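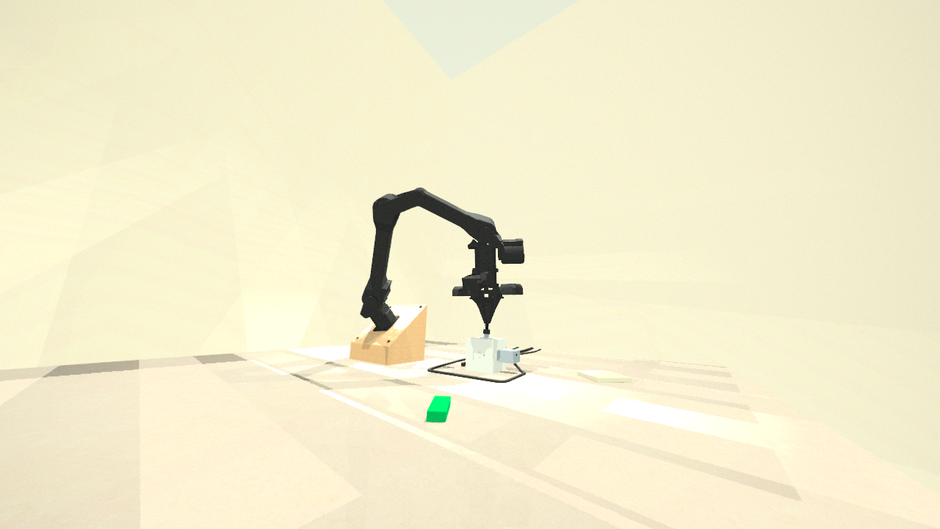

Subject: Re: Backups slow after moving the spool

On 18 February 2023, Ogunleye wrote:
> Since I moved the spool directory to the second disk, the nightly
> run overshoots its window. Dustel reports 48 files per batch where
> it used to report 500. Nothing else in the config was touched.
> Is the batch size tied to the disk?

It is tied to the filesystem, and only indirectly. Dustel reads the block size at start-up and caps the batch so that the index fits in one buffer. If the new disk was formatted with small blocks, the cap drops.

Check the start-up log for the line beginning "index cap". If it gives 48, set batch_min to 500 in the spool section and restart the daemon. A reload does not re-read that section.
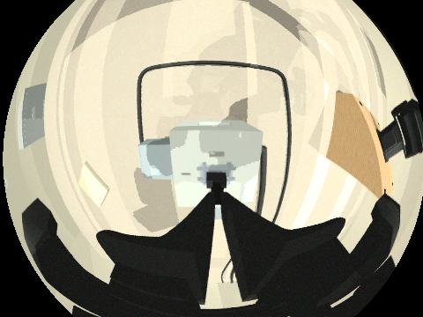 Posted by: Ivov
List: dustel-users

Two further points.

The buffer was enlarged in version 6, so anyone on that release can set batch_min as high as 1000. On older releases a value above the buffer limit is dropped without a warning and the cap applies as before.

Secondly, the spool and the Flasora catalogue should not share a disk. Both sync at the end of each batch and each waits for the other. Small batches make this worse, as there are more syncs per run. If the catalogue was moved too, move it back before changing anything else, then compare the timings for one night.

If the run is still slow, please post the "index cap" line and the mount options for both disks. The full log is not needed.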